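Lab notebook, simulation bench
June, entry opened 09:40
J. Castellanos

Re: Trerance scene pack, trial license, second session

Carrying on from the install notes. Pack is the residential interiors set from Trerance, sold as a drop-in library for navigation and fetch work. We are on the evaluation license, which covers the full set but not redistribution. Atumley wants a yes or no on purchase before the Calvo base controller gets its next round of tuning, so this session is limited to three questions: does it load cleanly, is the collision geometry usable, and is the visual quality good enough to train the fixture detector on.

Setup

Bench machine 2, same driver as last month. Stodance runner, physics at default step, renderer at the middle quality preset. Did not use the high preset. The training jobs will never run on high, so results there would be of no use for the decision.

Asset count after import: 789 objects registered, matches the manifest. First import stopped on a path with a space in it. Moved the library up one directory and it went through. Put this in the wiki under known problems, along with the older one about case-sensitive material names.

Load times

Cold load of the small apartment: 80 s. Warm load is much shorter but I did not log it properly, the timer was started by hand. Redo with the script. Memory use was flat after load and stayed flat through the session, no growth on scene reset. The Calvo library leaked on reset until we patched it, so this one is ahead there.

Semantic labels

Labels are in a separate table keyed by object ID. Format is plain and the parser took ten minutes to write. Issues so far:

- "basin" and "sink" both exist as classes. Need to merge before training.
- Doors are labeled, door frames are lumped in with walls in some rooms and with doors in others. No pattern that I can find. Ask the vendor.
- Floor is one class per room. Fine for us.
- Toilets are one object, lid and tank included. The spec sheet says "articulated fixtures" so I expected a separate lid link. Check whether this is a license tier thing or a documentation error.

Collision geometry

Ran the sweep test from the Calvo evaluation, unchanged: random start poses, random goals, log every contact and compare against the visual mesh. 3068 steps before I stopped it. Contacts on walls line up with the visible surface. Doorway contacts are less good. The hull around one door panel extends past the visible panel, and the planner treats the opening as narrower than it looks. The base still got through, but with almost no margin on the inflated costmap. With the wider base it would likely refuse.

Pedestal sink: hull is a single box from basin to floor, so the space beside the column is blocked. No effect on navigation in practice. It does matter for anything reaching under the basin, which we had on the list for the second phase. Either we rebuild the hull ourselves or drop those tasks. Rebuilding one is an hour of work. Rebuilding every sink in the pack is not something I want to sign up for.

Small objects: hulls are convex and tight. No complaints.

Visual quality

Mixed. Materials on large surfaces are soft, and the plain walls show blotchy shading at this preset. The detector has coped with worse. The floor planks hold up close in and give the optical flow something to work on. Geometry quality varies a lot between objects in the same room. In the bathroom the sink is clean enough that the faucet and the little handles can be picked out from the doorway end of the room. The dark fixture on the left wall is another matter: the upper part has ragged edges, and my first thought was a bad import. Deleted the cache, reimported, same result. So it is the asset or the decimation they ship with it.

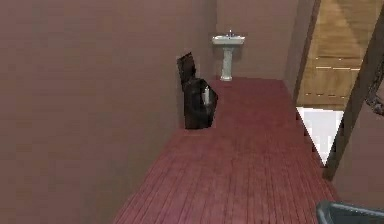
Trerance bathroom, middle preset. Dark fixture at left with ragged upper edge, pedestal sink at the far wall, white patch low in the opening at right.

Notes on the view, for whoever picks this up:

The fixture came back from our current detector as "chair" with low confidence. The label table says toilet. The shape and the very dark material are both against it; our training set is almost all white porcelain. Would be worth swapping the material and rerunning before blaming the mesh. If the score recovers, the mesh can stay as is for detector work.

The white patch in the opening is unresolved. Could be an overlit surface in the next room, could be a hole in the mesh past the threshold. To tell them apart: dump the depth buffer at the same pose. If depth reads max range inside the patch, it is a hole. This matters more than the ragged upper part, because the mapper will mark a hole as free space and plan through it.

The small white cylinder by the fixture has an ID but the class field is blank. Candle or paper roll, I can't settle it from the render. Added to the blank-class list.

Comparison with Calvo, short version

Calvo: cleaner meshes, fewer rooms, leak on reset (patched locally), labels consistent.
Trerance: more rooms, better load behavior, labels need a merge pass, hulls too coarse around fixtures, some meshes over-decimated.

For navigation alone I would take Trerance. For anything with contact around fixtures I would stay with Calvo until the hulls are sorted out.

Vendor questions, to go out today

1. Is a less decimated version of the fixture set available, and on which tier?
2. Door frame labeling rule.
3. Lid articulation, per the spec sheet.
4. Can we ship corrected hulls back to them and have those survive an update? If updates overwrite local edits then the cost estimate changes.

To do

- Depth dump at the bathroom pose.
- Material swap on the dark fixture, rerun detector.
- Scripted warm load timing.
- Merge basin/sink in the class map.
- Repeat the door sweep with the wide base profile.

15:20. Questions sent. Sweep logs are on the shared drive under the Stodance folder, the bathroom pose is saved with them. Recommendation to Atumley on hold until the depth dump is in.

JC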